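The **Kanddale Packed Lunch Challenge** is a student robotics competition held each April in Mallilstead. Teams program a robot arm to pick up everyday food items and set them down without damage. It is open to high school clubs and is organized by the Vigfúsdóttir School of Engineering.

## Format

Each team enters 2 runs, and the better one counts. A run lasts 40 minutes and may include any number of attempts. Items include wrapped sandwiches, fruit and small cartons, placed in baskets, trays or bowls. Teams may write their own control software or train a model on recordings made by club members. 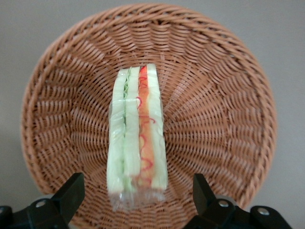
Scoring is out of 1000 points. Judges deduct points for crushed bread, torn wrapping and any contact that moves the container outside its marked area. Human help during an attempt ends that attempt – the item is then reset by a judge and the clock keeps running.

## History

The contest began as a class assignment at Kalton High School, where students shared a single arm and worked in pairs. Neighboring schools joined the following year, and the event moved to Mallilstead when the Kalton workshop became too small. Entry is now limited to 40 teams.

## See also

- Kalton Robotics Club
- Student robotics competitions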